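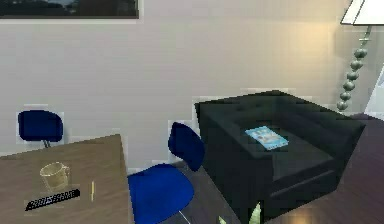
Drulgate short story prize goes to tale of a failed cover band

A comic story about four office workers who form a tribute act to a band none of them likes has won this year's Drulgate short fiction prize.

The Cover Letter follows the group through a single season of pub bookings, a falling-out over matching jackets and a final show in the car park of a tile showroom. It was chosen from 222 entries, the largest field since the prize was opened to unpublished writers.

In their report, the judges called the winner "very funny about taste, and about how hard people work at looking as though they haven't tried". They also praised the ending, which they said left the narrator in a worse spot than the reader expects.

The runner-up, Salt Hours, is set among night cleaners at an aquarium. A third story, written entirely as notes left on a shared fridge, was highly commended.

Entries were read without the authors' names attached. Eight stories made the shortlist, and two of those came from writers who had never submitted work anywhere before, according to the prize organisers.

All eight will appear in an anthology from Nevow, the small press that has published the shortlist in each year of the competition. The book is due in August, in paperback and as an ebook. Nevow said it would also release an audio version this time, with most of the authors reading their own work.

The judges' report noted a change in what people are writing about. There were fewer dystopias than last year and a good many more stories about share houses, music scenes and thrift shopping. Several entries made fun of fashionable neighbourhoods and the people who move to them, though the judges said the better ones included the narrator in the joke. Stories that relied on a list of brand names and haircuts to do the work of character did not get far.

They also asked future entrants to pay closer attention to the word limit. More than five stories were set aside for running well over it, including one the readers had liked a great deal.

A launch reading will be held at the Messina bookshop on Friday at 7 pm. Three of the shortlisted writers will read, followed by questions from the audience. Entry is free but seats should be booked through the shop. The winning story will be read in full.

The prize will open again later in the year with a new category for very short fiction, sponsored by the arts magazine Trastow. Entries in that category can be in any genre, and writers may submit to both categories with separate pieces. Guidelines and the new entry form will be posted on the Drulgate website before submissions open.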